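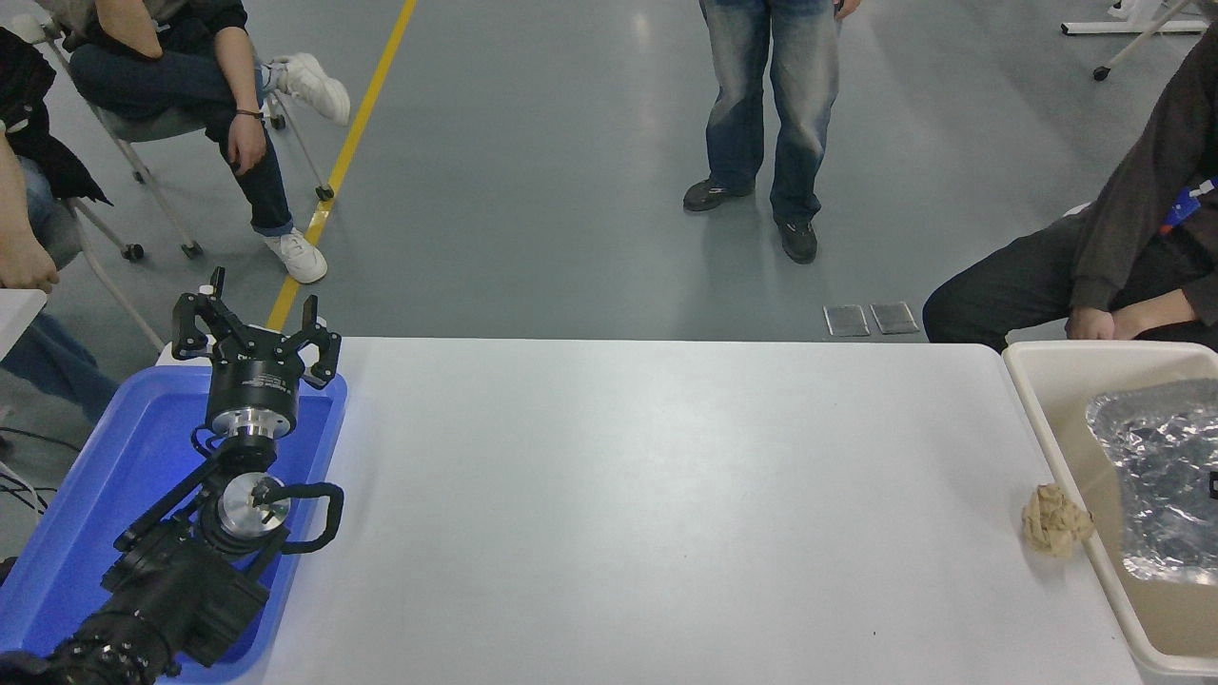
Paper, foil and the cost of a dirty bale

Cormac Mac Mathúna has spent most of his working life on the sorting of household recyclables, first on the night line at a plant in Denville and now as an independent auditor of paper mills and the haulers that supply them. We spoke on a Monday, between site visits, about what happens to paper after the curb and why so much of it is downgraded.

The main problem, in his view, is moisture. "A mill buys fiber by weight," he said. "If the bale is wet, the mill is paying for water. So the contract sets a limit, and the load gets docked or turned away above it." He tests with a probe pushed into the bale at several depths. Surface readings are of little use to him, as the outer layers dry first in storage.

Food residue comes second. Grease doesn't separate from fiber in the pulper and leaves spots in the finished sheet. Light staining can be tolerated in board grades. Office grades allow almost none.

He is less concerned about crumpled paper than most residents expect. "Crumpling doesn't hurt the fiber. Shredding does. Short fiber makes weak paper, and small pieces fall through the screens with the glass." His advice is to leave sheets whole and flat where possible, because flat material rides the screens better.

Aluminum foil follows different rules. An eddy current separator throws cans well, but thin foil has little mass and a large surface, and it tends to drift back into the paper stream. Mac Mathúna suggests saving clean foil and pressing it into a tight ball before it goes in the bin, if the local program takes foil at all. Some don't.

The audit he refers to most often was done for Gondico, a hauler with 23 trucks. His team hand-sorted 1,582 pounds of mixed paper over 7 days. The worst route was rejected for plastic film, most of it from bagged recyclables. The hauler changed the wording on its carts and asked for a second audit, which is still being written up.

On equipment, he has few strong opinions. He has used a Hubáček baler and found it slow but easy to service. The Cudura line he inspected last fall was rated at 900 pounds an hour and ran below that whenever the infeed was uneven. "Most of them do. Look at the infeed before you blame the machine."

Asked what a town should fix first, he named lids. An open cart left out in the rain can spoil a load that was sorted correctly. After that, he would print the list of accepted items on the cart itself and keep it short enough to read while standing up.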